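Budget for the table before you budget for the arms

By Nia Bowen

Most equipment requests I read start with the robot. There is a make, a reach, a payload and a price, and then a line near the bottom called "sundries" with a round number in it. I have signed off a fair few of these at Humcombe and I now think the order is wrong. The bottom line should be at the top, and it should be longer.

My case is a dull one. An arm is easy to price because somebody sells it with a price on. The things that decide whether it gets used are harder to price, so they are left until the money has gone. I mean the bench, the rails and brackets, the walls round the work, the cabling, the spare fingers for the grippers, and above all the objects the arms are going to handle. Then there are the hours of the person who sets it all up again each morning.

When we planned our first two-arm station, Sebastian Mihăilă wrote the request and I was asked to trim it. I did what budget holders do. I left the arms alone and cut everything with a small number beside it. Cable management went. The second set of gripper fingers went. A line reading "task materials, 198 pounds" went, with my note in the margin asking whether people could bring things from home. They could, and did, and for the first term we practised on whatever turned up in carrier bags. When something bent or tore there was no second one the same, and the results from one week could not be set beside the results from the next.

Sebastian put the line back the following September at 700 pounds and I passed it without a note. It buys ordinary goods in multiples: frames, card, mounts, prints, tubs. None of it looks like research equipment and all of it wears out. Framing a picture is a good task for two arms, with thin parts that slide over one another and have to end up square. It is also a task that uses up card at a rate I would never have guessed from behind a desk.

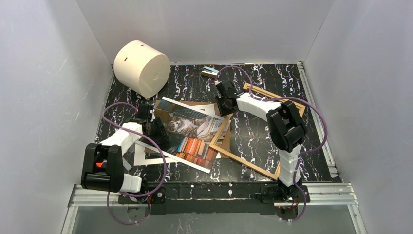
Should a small lab buy one arm first and add the second later?

Buy two at the start if the tasks you have in mind need one hand to hold and another to place. Buy one if they don't, and spend the difference on the bench and on someone's time.

I say this knowing that plenty of sensible people disagree. Tullio Santoro, who planned the station at Mivis, started with a single arm and has told me he would do it again. His view is that a team learns its own habits on one machine, and that the mistakes are cheaper. I accept the second part. But his second arm came from a later batch, needed a different bracket, and sat in its box for eight weeks while the bench was drilled again. That time does not appear in any budget I have seen, though he paid for it in wages.

There is also the question of who looks after the thing. Suppliers will quote for a service plan, and Henano's was clear and fair when we asked. But a service plan does not cover someone tightening a bolt on a Tuesday or untangling a cable before the first run. Paraschiva Furtună kept a log of her own hours on our station for nine weeks. She had been down in the plan as an occasional pair of hands. After reading the log I moved her on to the project's books properly, and another purchase was put off to pay for it. I would do that again too.

The usual objection is that funders like to see hardware. A bid that asks for modest arms and a generous sum for cardboard and labour looks unserious beside one that asks for the best machine in the catalogue. I have had that said to me across a table. My answer is that Anghel, where Laurențiu Iordache runs the workshop, puts its consumables on the first page of every request with the quantities written out, and its stations are in use most days. I can't say the same of every lab with a better arm than theirs.

So I have changed our form. The first box now asks what will be on the table, how many of each, and how long they are expected to last. The second asks who will reset it and for how many hours a week. The robot comes in the third box. Two people have complained so far, and one of them has asked for more space in box one.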